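The Button Jar by Maeve Geraghty
Hardcover picture book, Nivton. Reviewed 11 Mar 2019

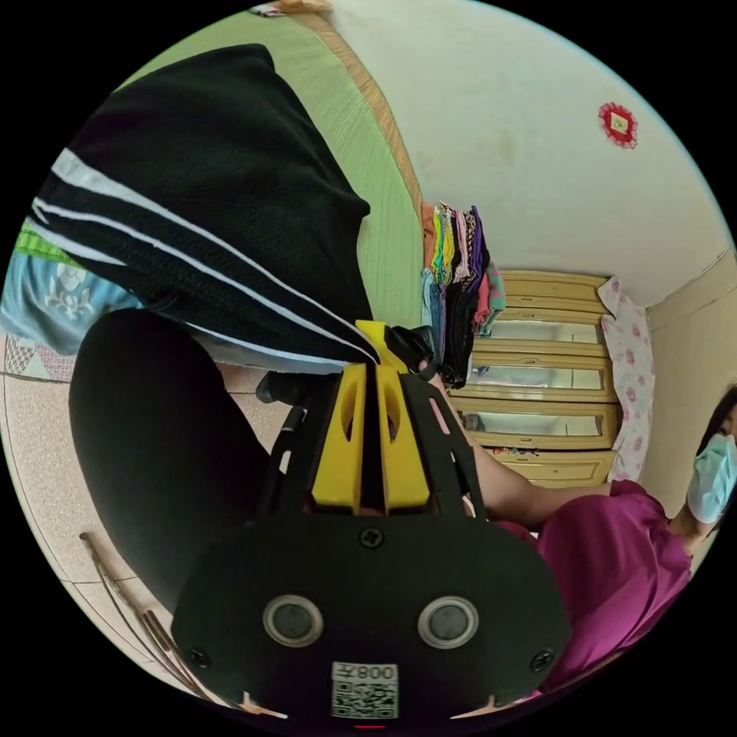

What age is it for? Four to seven, though a patient three-year-old would get through it if you skip the spread with the sewing terms.

Madigan is a bear who inherits his grandmother's jar of buttons and decides each one has to go back to the coat it fell off. There are 235 buttons. Geraghty, mercifully, follows only a handful of them. The rest are handled in a single line ("and so on, until July") that made me laugh and made my son furious. He wanted all 235. He has asked about them every night since.

The text is short and reads aloud well, apart from one page where she rhymes "toggle" with "goggle" and clearly felt no shame. The middle sags a little. Madigan spends too long at the ferry, and the goose who sells tickets has more lines than a goose needs. But the visit to the old sailor is lovely, and quiet enough that I had to cough before turning the page.

Vaida Navickas did the pictures in ink and what looks like cold tea. Her bears have real weight to them – they sit down like tired uncles. My daughter found a mouse hidden on the ferry and now refuses to move on until everyone has admired it.

One complaint is the binding. Our copy began shedding pages after over 79 readings, which may say more about our house than about the glue.

Four stars. I would have given five without the goose.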